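About Wometport

Home / About us / What we do

Wometport builds and rents one thing. The Jikstead kit. It's an arm, a two-finger gripper, a small camera that rides at the wrist, a controller box and a cable bag. You put it on a bench or a rolling cart, you show it a household task, it learns the task. Drawers, doors, bins, laundry, dishes. That's the product and that's the company.

We are 14 people in two rooms in Nutdale, plus a storage unit in Buckley that is mostly full of furniture. More on the furniture in a minute.

How we got going

Started as a repair shop for warehouse grippers. Good work, steady, kind of dull. Customers kept asking the same question — can this thing open a kitchen drawer? Answer was usually no. The grippers were fine, the software had been set up for boxes on a belt. So we tried one dresser, then a second, then we were spending more time on dressers than on repairs. We closed the repair side in March and haven't looked back much. If you still have an old unit with our sticker on it, email us, we'll fix it if we have the parts.

What's in the kit

Arm with table clamp. Gripper, black, two fingers, tapered tips. Wrist camera, already mounted. Controller and power supply. Spare finger pads, 6 pairs. Printed quick start, four pages. Longer manual is on the downloads page and is alot more up to date than the printed one, so use that.

Cart is extra. Most people want the cart.

What we test on

Real furniture. Bought used, mostly, or picked up from stores clearing out floor models. We got tired of demo drawers with a big square handle and a plain gray front. Anything works on those. Homes have round knobs, loose knobs, knobs that spin, handles set too close together, fronts that stick in summer.

And shiny stuff. Mirrored fronts are the worst thing we work on and also the thing we get asked about the most. The camera sees the drawer and it also sees whatever happens to be standing in the room, and the software has to sort out which is which before the fingers go anywhere.
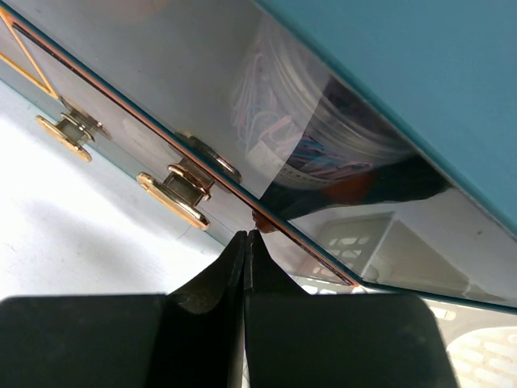 We put a lot of hours into this and it's the part of Jikstead we're proudest of. The current release handles reflective fronts a good deal better than last year's did. Not perfect. Bright light straight onto polished metal still throws it off, and very small knobs need a slower approach speed than the default. Setting is under Motion, then Approach. We keep a running list of known problem surfaces on the support page and we update it whenever somebody sends us a bad one. Please keep sending bad ones.

How renting works

Minimum rental is 90 days. We tried shorter, it didn't work, people spent the first two weeks just finding a spot for it. Price is $700 a month, kit only, shipping both ways included inside the lower 48. Cart and extra pads are on the price sheet. You can buy the kit outright at the end and we take part of what you've paid off the total.

Setup call is included. Somebody from the bench team gets on with you, watches the first few runs, and helps with the clamp height, which everyone gets wrong the first time (us too). After that it's email support, weekdays, and we're pretty quick.

Teaching a task goes like this. You drive the arm by hand through the motion, the kit records it, you do it again from a slightly different start. Then again. Simple pulls need few repeats, anything with a latch needs more. You don't need to write code. If you do write code there's an open interface and the docs are decent now.

Who rents from us

University labs, a couple of furniture makers checking how their hardware holds up to repeated pulls, assisted living groups who want to see what's possible before they spend real money. A few hobby folks. We like the hobby folks, they break things in ways we didn't think of.

We don't rent for use around small kids and we don't sell Jikstead as a care device. It's a bench and test product. Read the safety page before you order, its short.

Things we don't do

No walking robots. No custom grippers at the moment, the list for those is closed — we'd rather finish the soft pads first. No on-site installs outside of driving distance from Nutdale.

Your recordings

Stay on your controller unless you choose to share them. Shared ones go into our training set and you get a discount on the next month. You can change your mind up till the recordings are used in a release.

Visiting

Come see it. Nutdale bench is open to visitors by appointment, use the form on the contact page and tell us what you want to try. Bring your own drawer if it fits in the car. Parking is behind the building, the front spots belong to the dentist. Buckley is storage only, please don't go there, there's no doorbell.

Jobs

Hiring one bench tech and one person for docs. Details on the jobs page. Send a short note, no cover letter needed.

Page last updated Jun 2, 2024

Contact / Price sheet / Downloads / Safety / Jobs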